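From: Yeh
To: fustbridge-swap list
Date: 2022-05-26
Subject: Re: [fustbridge-swap] Collection slots and the hall floor

> Could people please stop leaving large items in the porch overnight. The
> hall is booked by the dance class until four and they cannot get past a
> wardrobe. Also, can someone explain how the waiting list works now? I was
> number 43 for a bookcase in the spring and I am now number 68, and I would
> like to know what I did.

You did nothing. The list was moved from the old spreadsheet to the new one and sorted itself by street name on the way over, so anyone in Abbot's Row shot to the top and those of us further down the alphabet went backwards. I've put it back in date order. You are 43 again, and I'm sorry about the weeks you spent wondering.

On the porch: agreed, and the wardrobe is gone. It went to Pultville in the back of a van that was not built for it, with the doors travelling separately. The next person to leave something bigger than a tea tray out there overnight will be given it back.

A few other bits while I'm typing.

Collection slots are twenty minutes. That is long enough to carry a chest of drawers down a ramp and not long enough to decide whether you like it. Please do your liking beforehand. If you need to measure, come on a viewing evening with a tape, and measure your own stairs as well. We have had three sofas come back this year because of a bend in somebody's stairs, and one of them came back twice, to the same bend.

Anything upholstered must still have its fire label sewn in. A label in an envelope doesn't count, however carefully you unpicked it. The label is usually under the seat cushions or on the underside, and I'd check before you ring round for a van.

Flat-pack: we'll take it assembled or we'll take it in pieces with every screw. The tub of mixed fittings under the stage now holds more or less one of everything ever made, and I would rather it didn't grow. The Hitusetti shelving that came in last month has 201 parts according to its leaflet. I have not checked and don't intend to.

The van costs us £83 a day now, so we're sharing it with Pultville again and it will only come over when there's a full load. If you've been promised a delivery and heard nothing, that's why. Write to me off list and I'll tell you where you are in the queue, using the correct spreadsheet.

We're shut for most of September while they do the floor. Whatever is unclaimed by then goes to the tip shop, including the piano stool, which has now been reserved by four households and collected by none of them.

One grey sofa still wants a home. Reply to me and not to the whole list, please.

Yeh
Fustbridge end
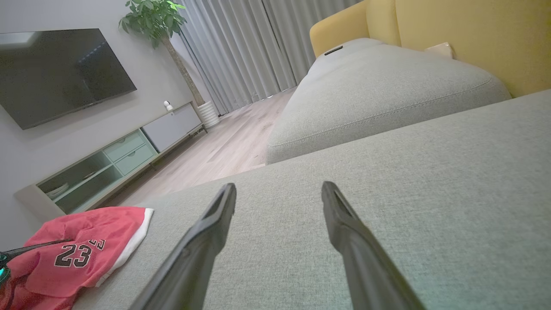
Light grey sofa, seat cushion. Woven fabric with a slight fleck.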